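Frequently Asked Questions
The Cliston Quarterly: Submissions, Subscriptions and Grumbles

What is the Cliston Quarterly?
A small magazine about old household furniture and the people who can't stop bringing it home. We print restoration notes, letters, a swap column and, when Ishbel Mowat is in the mood, a recipe for wax polish that will clear your sinuses. It comes out four times a year, except the year it came out three times.

Do I have to live in Cliston?
No. Plenty of our subscribers have never been here, and a few moved away and say they're happier.

How do I subscribe?
Send us a cheque or pay through the subscriptions page. Geetha Devadiga handles both and prefers the page. A subscription starts with the next issue after your payment clears. If you pay in December you will get the autumn issue's leftovers as a thank-you, whether you want them or not.

My copy never arrived. Now what?
Wait two weeks, check with next door, then write to Geetha. She'll post another. If the first one turns up afterwards, leave it in a dentist's waiting room. That is how we found Rogelio Baluyot, who now edits the letters.

Can I send you an article?
Please do. We like 800 words and will put up with more if something goes wrong in the middle. Tell us what the piece is, what you paid, what you did to it and what you'd do differently. The longest thing we have ever run was 1,591 words on a single sticking drawer, and we had more mail about it than about the fire.

Do you pay?
In copies. Two of them.

What about photographs?
Plain ones are best. Put the piece on something flat and pale, near a window, and skip the flash. We don't need the front room tidied. Please don't touch up worn edges on the computer; our readers can smell it.

Will you tell me what my cabinet is worth?
No. Alistair MacLeish once gave a reader a figure at a fair and has not had a peaceful fair since. Try a licensed valuer, then get a second one and enjoy the difference.

Should I strip the old finish?
Probably not this weekend. Clean it first with a barely damp cloth, let it dry, and live with it for a month. Small chips along a front edge can be coloured in with a wax stick, or left alone, which costs less and looks the same from the couch. If the finish is flaking off in sheets, that's another matter, and Flora Rennie's column on shellac covers it at considerable length.

The handle doesn't match. Should I replace it?
Handles get swapped all the time, and the wrong one is often the most interesting part. Before you pull it off, look inside the drawer for filled holes from an earlier set. If you do change it, put the old one in a labelled bag. Not the jar. We all have the jar. 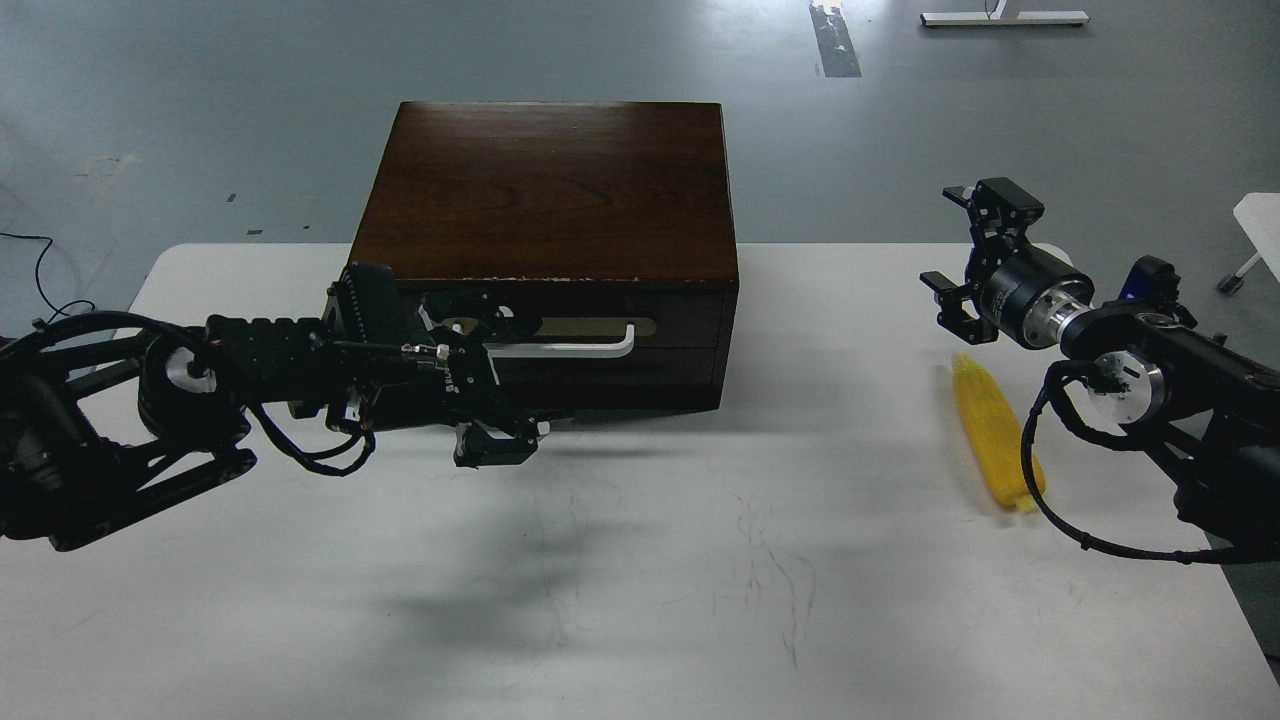

Issue 27, page 14

Which back issues are left?
Most of them, in Alistair's garage. We print 500 of each and have been optimistic about it from the start. The MacRitchie chairs issue is sold out, and we don't do photocopies.

Why did you drop the Stirnier crossword?
The compiler retired and the answers retired with him. If you finished the last one, we'd be grateful for a copy.

Do you take advertising?
Small notices only, from people selling furniture or the means of fixing it. No timeshares. Sterow, the hinge people, have had the back cover for years and would like it known that they still do hinges.

How do I complain?
In writing, to Rogelio. He reads every letter and prints the good ones. Spelling will be left as received.

Page last updated January 6, 2022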